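Lokness Residents' Lists > Buildings and Grounds > Archive > Thread view
Previous | Next | By date | By author
Reading time: 3 minutes

From: Senga Pollock
To: Buildings and Grounds list
Subject: Re: Repainting of the stairwells, Branisell House

Dear members,

Thank you to Mr. Softić for his message of 31st January, part of which is quoted below for those who joined the list after it was sent.

> Bujar Softić wrote:
> The notice in the lobby says that the stairwells will be repainted
> in March and that the new scheme will be "light, with dark trim."
> It does not say which surfaces are counted as trim. On our side
> of the building the doors, the handrails and the meter cupboards
> are all the same brown at present. Are all of them to change?
> I would also ask that the office confirm the finish. The last
> gloss paint showed every mark within 2 weeks.

The office can confirm the following. The walls and ceilings of both stairwells will be painted off-white in a matte finish. Handrails, skirting and the frames of the landing windows count as trim and will be charcoal. Apartment doors are not included in this contract and will stay brown until the door survey has been completed. Meter cupboards were left out of the notice by mistake. They will be charcoal, with the narrow edging strips in pale gray.
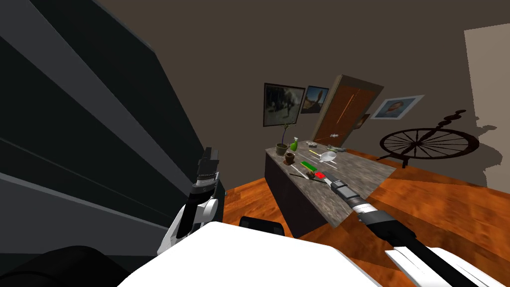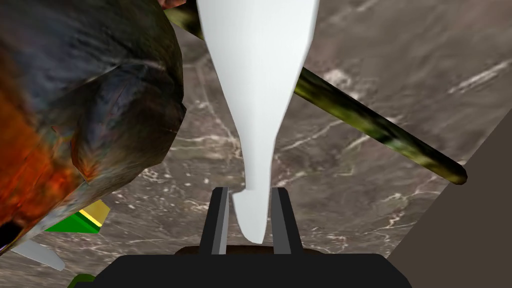
The choice of colors was settled at the winter meeting, where 25 households returned a form. Most asked for something lighter than the present cream, and several asked that the cupboards should not be painted to match the walls, as they are handled daily and soil quickly. The exact shades will be shown on a sample board in the lobby before any work begins, and comments on the board should be sent to Marin Mujić in the office and not left with the painters.

On the question of finish, the office accepts that the earlier gloss was a poor choice. Stasiv, the contractor, has proposed a washable matte for the walls and a satin for the trim. A test patch has been on the ground floor wall by the bicycle store for 3 weeks and has been wiped down twice without visible wear.

Work will proceed one stairwell at a time, starting with the north side. Each landing will be closed to storage for 4 days. Strollers, shoe racks and plants must be taken inside before the painters reach the floor, and anything remaining will be moved to the basement. Residents who need help moving larger items should reply to me directly, giving the apartment number.

Ms. McKinnon asked separately whether the noticeboards will go back in the same positions. They will, except for the one on the second floor, which blocks the light switch.

Yours sincerely,
Senga Pollock
Buildings Office, Lokness

Contact the list office | © Lokness Residents' Association | Back to top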